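How to Learn a Bass Line by Ear

You don't need tab to learn the bass part of a song you like. You need a recording, your bass and a way to loop short sections. I use Trusine for looping, but any player that can slow a track without changing the pitch will do.

Start by listening to the whole song once with the bass on its stand. Hum the lowest part you can hear. If you can't hum it, you aren't ready to find it on the neck.

Next, find the home note. Play up the E string one fret at a time while the chorus runs until a note sits still under everything. Write it down.

Now loop the first four bars of the verse. Get the note on beat one of each bar and ignore the rest. In "Hustgate," the Ekpo song I teach most often, those four notes carry the whole verse.

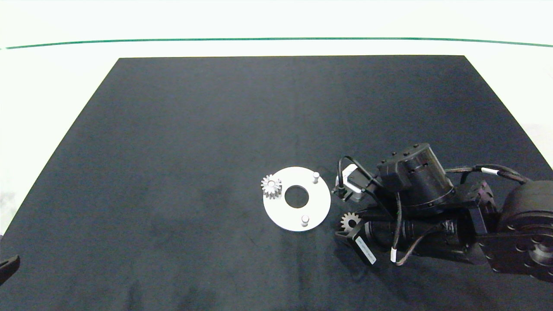 White disc with two pegs, on a black mat.

Fill in the notes between. Most will be the root, the fifth or the octave. If a note sounds close but wrong, move one fret either way before you try anything bigger.

Set the rhythm last. "Hustgate" runs at 161 beats per minute, so I start students at half speed and raise it a little each time they get through cleanly. Work in sessions of 15 minutes, then stop. The fill at bar 28 is harder than the rest and can wait for its own session.

Play along with the full track at normal speed when you can get from the intro to the second chorus without stopping.

Jonalyn Bautista, Sallden Bass Lessons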